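Fee-Only, Fee-Based and Other Labels: Your Questions

Readers of the Parbridge money pages keep sending in the same questions about how advisers get paid. Panagiotis Mujić answers them below. He doesn't sell anything and has been told his tone could be friendlier.

What is the difference between fee-only and fee-based?

A fee-only adviser is supposed to be paid by you and by no one else. A fee-based adviser charges you a fee and can also collect commissions on products you buy. The two terms sound nearly alike, and I have a hard time believing that hurts the people using the second one.

My adviser says the first meeting is free. Is it?

You won't get a bill for it. Whether it's free depends on what you sign on the way out. I sat through one of these in Brercombe in August and the annuity brochure was on the table before my coat was off.

How much does one percent a year really cost me?

More than it sounds. On an account of $242,700 it comes to $2,427 in the first year, and it comes out whether the account goes up or down. Most firms take it straight from the balance every quarter, so you never write a check. Try picturing yourself writing that check. If you'd still write it, fine.

Is a flat fee better?

Sometimes. One reader in Ornitdale pays $1,226 a year for a plan and two phone calls. With a large account that can be a bargain. With $40,000 saved it's over three percent, and I'd want to know what gets said on those calls.

The firm's website says it "puts clients first." Does that mean anything?

Legally, I doubt it. Ask if they act as a fiduciary at all times, for every account you hold with them, and ask for the answer in writing. "At all times" matters. Some people are registered both as advisers and as brokers, and the rules can change depending on which hat they have on that afternoon.
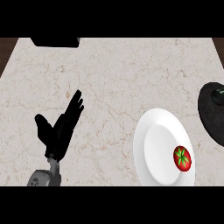 If the answer comes back as a long email about values and relationships, read it again and look for a yes. I have seen several with no yes in them.

Where do I find what they charge?

Registered investment advisers in the US have to give you a brochure called Form ADV Part 2. Fees are under Item 5 and disciplinary history is under Item 9. Read the conflicts section too, slowly. It is written to be skipped.

Do the letters after the name count?

Some do. A few take years of study and an ethics exam, and others take a weekend and a credit card. Look up who grants the title, what it requires, and whether anyone has ever lost it. A body that has never taken a title away from anyone doesn't reassure me.

Stan wrote in to ask: "I was charged $283 to close my account. Can they do that?"

If it was in the agreement, probably. Ask for the page and the line. Then ask the new firm to cover it - plenty will, and they rarely bring it up first.

So should I hire anyone at all?

I don't know your situation, and I'd be wary of any web page that claimed to. If you do hire someone, get the total yearly cost in dollars, fund expenses included, before you sign.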